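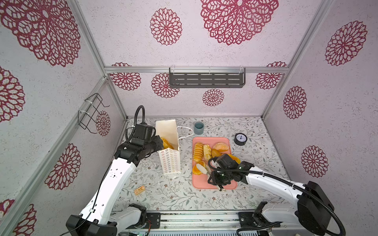 Figure 7.1 Assorted bread on a tray, with a paper bag at left.

Chapter 7
Planning Day Excursions from a Base Town

7.1 Introduction

Chapter 6 dealt with the choice of a base town and the booking of rooms. The present chapter covers the excursion: a trip that leaves the base after breakfast and returns the same day. Excursions make up most of the daytime program on a stay of four nights or more, and they account for a large share of the complaints recorded at the end of a tour. Most of those complaints concern time spent in transit.

After working through the chapter, the student should be able to calculate the usable time of an excursion, select a sequence of stops, and prepare a day sheet for the driver and the guide.

7.2 Terms

The base is the place where the party sleeps. A leg is any stretch of travel between two stops, including the first stretch out of the base and the last one back. Dwell time is the time the party spends at a stop, measured from the moment the last passenger leaves the vehicle to the moment the first one boards again. Boarding time is counted separately.

Usable time is the length of the day minus all legs and all boarding time. A party of 40 needs 20 minutes to board a single-door coach when bags are carried on. Planners who leave this figure out will overstate the usable time of a three-stop day by an hour.

7.3 The Murkero example

The worked problems in this chapter use one region. The base is Murkero, a river town with a rail station and a coach park. Three places lie within reach of it:

Motcombe - a market village to the north, reached by a minor road. The coach park closes at 5 p.m.
Zupan - a lakeside resort with a ferry landing. The ferry carries 300 passengers and takes no vehicles.
Clasa - a hill town with a walled upper quarter. Coaches stop at the lower gate, and the walk up adds to dwell time.

The fastest route from Murkero to Clasa is Road 3201, which has a weight limit on its final bridge. Coaches above the limit use the valley road through Zupan. The choice of vehicle therefore fixes the order of stops before any attraction has been considered, and it should be settled first.

7.4 Loop and spoke layouts

An excursion may be laid out as a loop or as a spoke. In a loop, the party visits two or more stops and returns by a different road. In a spoke, it travels to one stop and comes back the same way. Spokes have fewer legs and are easier to recover when a departure runs late. Loops give more variety but pass each delay on to every later stop. Section 7.5 sets out the calculation for both layouts, beginning with the spoke from Murkero to Motcombe.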